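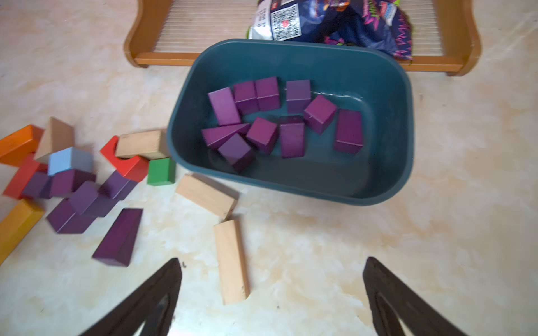 ¿Es posible clasificar piezas por color con un brazo construido en un taller compartido, sin iluminación controlada? Con una cámara en la muñeca y un umbral de color ajustado de nuevo al comienzo de cada sesión, el brazo de Ternora separa los bloques de un solo color con una fiabilidad suficiente para el uso en el taller, aunque las piezas apoyadas unas contra otras siguen siendo el caso difícil.

Figura 3. Tarea de clasificación por color vista desde la muñeca: bloques morados dentro de la cubeta y otros todavía en el suelo, entre piezas de distintos colores.

4.2 Tarea de clasificación en el suelo

El brazo, que llamamos Brinico, fue montado en el taller compartido de Ternora durante el mes de marzo. La estructura es de perfil de aluminio reutilizado y la electrónica se basa en la placa Cirketti, a la cual añadimos una etapa de alimentación separada para los servomotores. Esta separación resultó necesaria: con una fuente común, el cierre de la pinza producía caídas de tensión y la imagen de la cámara se perdía por un instante.

La tarea consiste en recoger del suelo los bloques de un color indicado y dejarlos en una cubeta. Elegimos piezas de madera pintada porque sus formas son variadas (cubos, prismas rectangulares y triangulares, arcos) y porque el color no informa sobre la forma. En la Figura 3 el color indicado es el morado. Se observa que los bloques de la cubeta quedan en un orden irregular, la mayoría en contacto con otros. El método no intenta apilarlos ni alinearlos.

Para la segmentación utilizamos 1.000 imágenes anotadas a mano, tomadas en el mismo taller a distintas horas. El detector devuelve una máscara por pieza, y el punto de agarre se calcula sobre el eje menor de la máscara. En los prismas triangulares tumbados este cálculo es menos estable - los dedos pueden apoyarse sobre una cara inclinada - y por eso se permite un máximo de 3 intentos antes de pasar a la pieza siguiente.

Los dedos tienen un hueco triangular que reduce su masa y deja ver parte del suelo a través de ellos. Probamos 14 variantes de la punta, siguiendo el procedimiento de ajuste Châu. Las puntas más finas entran mejor entre piezas cercanas, pero se doblan con los bloques largos.

Los objetos ajenos a la tarea no se retiran del campo de trabajo. Un envoltorio impreso con zonas rosas y moradas, por ejemplo, puede superar el umbral de color, y la máscara debe descartarse después por su contorno.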